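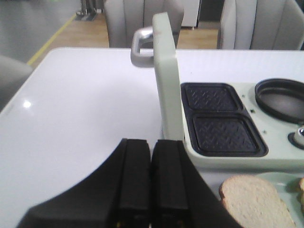
*Mint-green sandwich maker, open, on the white table.*

# Flirkton Toastie Log

A dataset of 441 toasted sandwiches, made and eaten by a small group of adults who should probably have been doing something else. One row per sandwich. Plain CSV, no dependencies, some crumbs.

Last revised June 26, 2026.

## Why this exists

Dexter Abella claimed over lunch that cheddar was the best cheese for a toastie. Lorna Lumbao said it split and went greasy, and that anyone with a tongue would use Colby. The argument ran for most of a winter. Eventually one of them opened a spreadsheet, and the rest of us got dragged in as labour.

The log doesn't settle the question. It does contain a great deal of information about pickles.

## What's in the box

| File | Contents |
|---|---|
| `toasties.csv` | The main table, one row per sandwich |
| `breads.csv` | Lookup table of breads, with slice thickness in millimetres |
| `fillings.csv` | Lookup table of fillings, plus a `regret` flag |
| `tasters.csv` | Taster codes and declared cheese allegiances |
| `NOTES.txt` | Free-text remarks, lightly edited for language |

## Columns in `toasties.csv`

- `id` — integer. Gaps are sandwiches that were eaten before anyone wrote them down.
- `bread_id` — joins to `breads.csv`.
- `filling_1` to `filling_4` — join to `fillings.csv`. Blank means blank. Four is the limit, for structural reasons.
- `butter_side` — `in`, `out`, `both` or `none`. See Known problems.
- `seconds` — time from lid down to lid up. The default recipe is 180.
- `colour` — 1 (tanning) to 5 (charcoal), judged against a printed paint card taped to the cupboard door.
- `leak` — 0 or 1. Any filling outside the bread counts, however delicious.
- `score` — 0 to 10, whole numbers. Dexter asked for half points and was refused.
- `taster` — code from `tasters.csv`.

## How scores were given

Each sandwich was cut corner to corner and shared by two tasters, who wrote down a number before speaking. If the numbers were more than three apart, a third person took a bite from whatever was left and the middle score stood. This happened 43 times. Most of those involved beetroot.

Tasters weren't blinded. We tried it once with tea towels and decided the cleaning bill outweighed the scientific benefit.

## Bread

White sandwich loaf dominates because it was always there. Sourdough looks good in the scores, but people only brought it in when they were already in a good mood, and it was usually fresh. The Macaraeg fruit loaf appears in a short run of rows in September and should be treated as its own thing. Cheese and sultanas have defenders. They're listed in `tasters.csv`.

Rows marked `bread_id = 9` are crumpets. We know.

## Known problems

1. **Butter.** For the first 52 rows nobody had agreed whether `out` meant the outside of the sandwich or that we were out of butter. Both readings are in there. Filter these rows if butter matters to you, and it should.
2. **Timing.** Times were taken on whichever phone was closest. Anything logged as exactly 180 seconds may have been a measurement or may have been optimism.
3. **Tomato.** Recorded as one filling, covering everything from a decent slice of garden tomato to the pale, watery discs sold in the cold months. This was a mistake and we'd do it differently.
4. **Taster T4** gave every sandwich a 7. Asked to use the full range, T4 gave the next one a 7 and went back to work. The rows are kept for completeness.
5. **Hunger.** Not recorded. Scores late in the arvo are visibly more generous than scores straight after morning tea, and you can draw your own conclusions.

## Things you may want to do with it

Lorna fitted a model predicting `score` from cheese alone and got very little. Adding `leak` helped, in the wrong direction: leaking sandwiches score higher. The working theory is that a toastie with enough filling to leak has enough filling. Her script is `kikex.py`, named after a project that no longer needed the name.

Please don't use this for nutritional advice, or to decide what goes on a café menu. One person has already tried the second and we had to hear about the baked beans.

## Loading it

```
import csv

with open("toasties.csv", newline="", encoding="utf-8") as f:
 rows = list(csv.DictReader(f))

late = [r for r in rows if int(r["id"]) > 52]
```

The encoding matters. Someone typed jalapeño properly and we're proud of them.

## Licence

Do as you like with the data. Credit is appreciated and should go to "Abella and Lumbao", or "Lumbao and Abella" if you prefer Colby.

## Changes

- **1.3** — Merged `cheese (tasty)` and `tasty cheese`. Fixed a sandwich that had been toasted for minus eleven seconds.
- **1.2** — Added `regret`. Backfilled from memory, which was vivid.
- **1.1** — Moved everything off the old Triro share before it was switched off. Lost one photo of a ham and pineapple.
- **1.0** — First release. Dexter's scores for his own sandwiches removed.

Corrections by pull request, please. Leave the butter rows alone unless you were in the room.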